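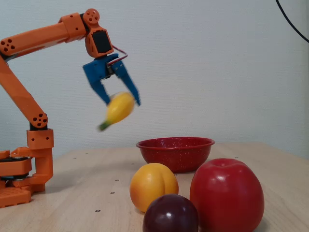 ### 3.2 Collecting demonstrations of the fruit task

We chose a pick-and-place task which a new operator can understand without long training. The arm must take a toy banana from the table and put it into a red enamel bowl. The other toy fruits stay on the table as distractors, and the operator is asked not to touch them. A demonstration is accepted when the banana rests in the bowl and the gripper is open.

All demonstrations were given by remote control. The operator sits at a second table and moves a small leader arm with one hand, and the follower arm copies its joint angles. We also tried kinesthetic teaching, where the person holds the follower arm directly. This was quicker to learn, but the hand of the teacher covered the fruit in many views, and the policy trained on such data was weaker in our first tests. For this reason only teleoperated data is used in the rest of the paper.
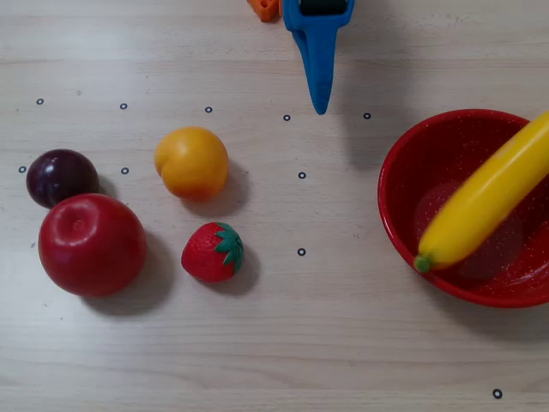
**Figure 3.** Top view of the workspace with the banana in the bowl. The small rings on the table are position markers.

Two operators, Rowena Mangubat and Dexter Saludo, recorded 40 demonstrations each in the Soltcombe laboratory. Mangubat had used the leader arm before, while Saludo had only one practice session. After review we kept 76 of the 80 demonstrations. The other four were removed because the recording stopped before the gripper was opened.

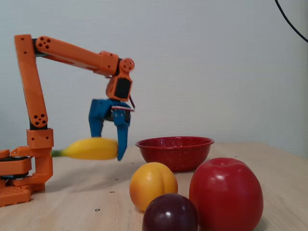 The most difficult part for both operators was the height of the gripper during the transfer. The leader arm gives no force feedback, so the operator must judge by eye if the fruit will pass over the rim. Saludo preferred to lift early and then move sideways. Mangubat moved in one low curve – this is faster, but it leaves less space for correction. We did not ask them to use the same style, and both styles are present in the training set.

Joint angles and gripper commands were stored together with the side view and the top view. Every episode was then cut by hand at the first motion of the leader arm and at the final opening of the gripper.

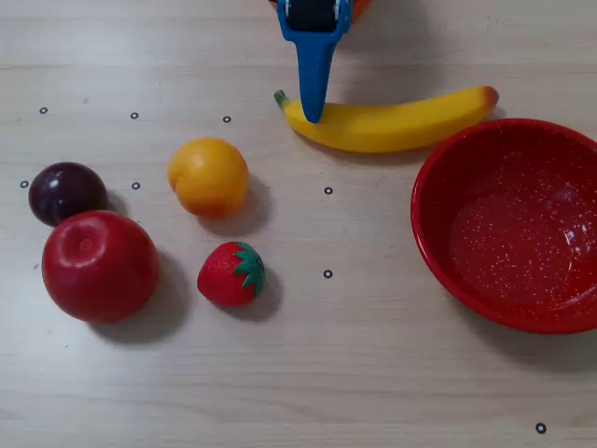
The approach phase needed more attention than we expected. If the finger comes down too near to one end of the banana, the fruit can turn when the gripper closes, and the operator has to open and try again. We kept these second attempts in the data. In an early version we had deleted them, and the policy then had no example of how to recover from a bad grasp. The comparison of both versions is given in Section 4.1.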